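Why Robots Have Rules, Even for Laundry

Think about the rules you know for doing chores. Wipe up spills. Don't leave your shoes on the stairs. Ask a grown-up before you use the stove. Someone taught you those rules, and after a while you followed them without thinking.

Robots need rules too. A robot can't guess what is safe the way you can, so people have to work out the rules ahead of time. Some are written into the robot's computer program. Others are for the people who work near it.

Laundry is a good chore to look at. It seems easy, but it has a door that swings, cloth that bunches up, and a machine that uses both water and electricity.

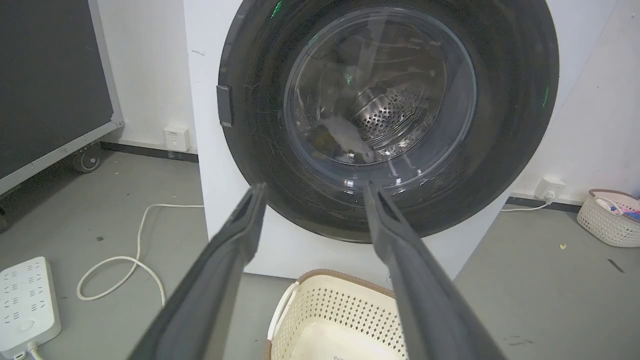 The first rule is to look before you reach. A robot that loads a washer should check that the drum has stopped turning before it goes near the door. It should also check what is already inside. A sock at the back of the drum is easy to miss, even for people.

The second rule is about strength. A motor doesn't get tired, and it doesn't feel pain if it pushes too hard. That is why engineers set a limit on how hard each arm may pull. If the door doesn't open, the robot has to stop and try again gently, or call for help. It may try 3 times. After that, a person takes over.

Ximena Varela writes safety rules for robots that do housework. Her checklist at Stivmont has 200 lines, and she says the most important ones are the shortest. "Stop if a person comes close" is one of them. "Stop if you don't know" is another.

What is a standard?

A standard is a set of rules that many people agree to use. Your classroom has its own rules, but a stop sign means the same thing all over town. Standards are more like the stop sign. If two companies follow the same standard, a person who learned to work safely with one robot already knows a lot about the other.

One thing safety rules often ask for is a stop button. It should be easy to reach and easy to see. When someone presses it, the robot must stop, no matter what job it is doing. It must not start again by itself when the button is let go. A person has to decide that it's okay. 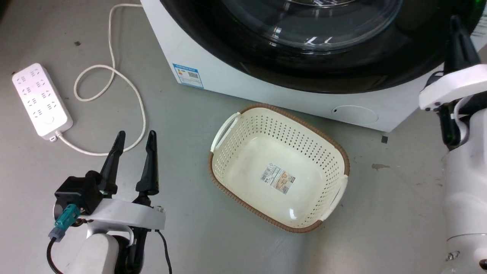 Floors get rules as well. Cords can trip people, and a wheel or a foot can snag on them. Before work starts, someone should look at where each cord runs and move any that lie where people need to walk. Power strips should be kept away from water. These rules are good ones for your home too — ask a grown-up to check with you.

Then there is the basket. It should stand where the arms can reach it without stretching. An arm that is stretched all the way out is harder to control, just as it's hard for you to hold a heavy book with your arm straight.

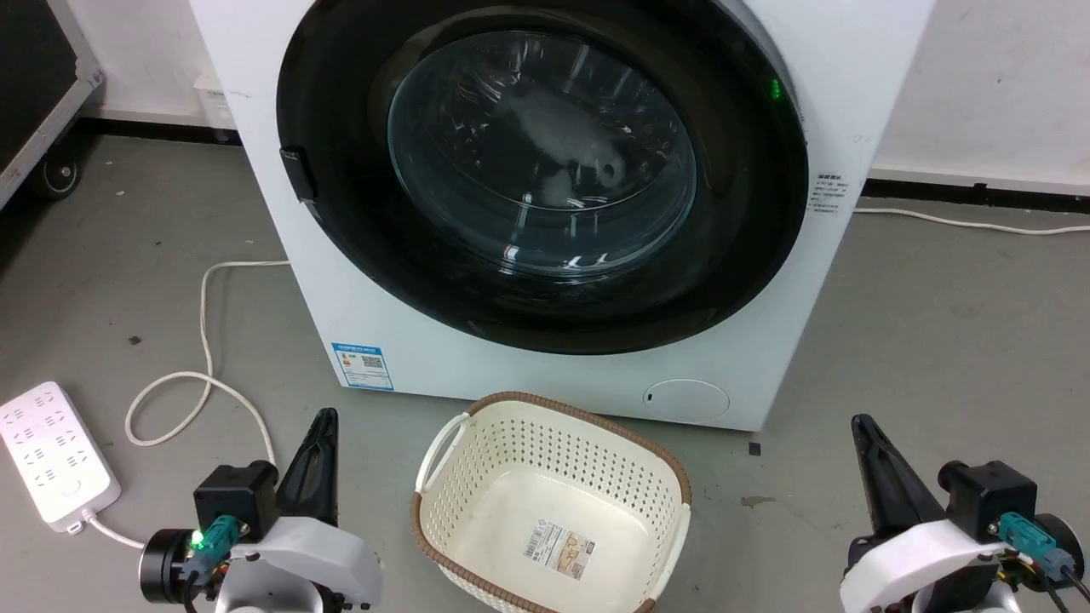

Two robot arms, an empty basket, and a washer with white laundry inside.

Who checks the rules?

People do, and they check more than once. Muammer Bozkurt tests robots before they are allowed to work near visitors. He tries to find the odd things that could go wrong. What if a towel falls over the camera? What if the lights go out? He writes down what the robot does each time. If it does something unsafe, the rule or the program gets changed, and the test is done over.

Rules for you

If you ever visit a place where robots work, stay behind the line on the floor. Keep your hands away from the arms, even when they are still. A robot that isn't moving may only be waiting for its next step. Tie back long hair, and tuck in loose strings or scarves. If you see something that looks wrong, tell the grown-up in charge right away.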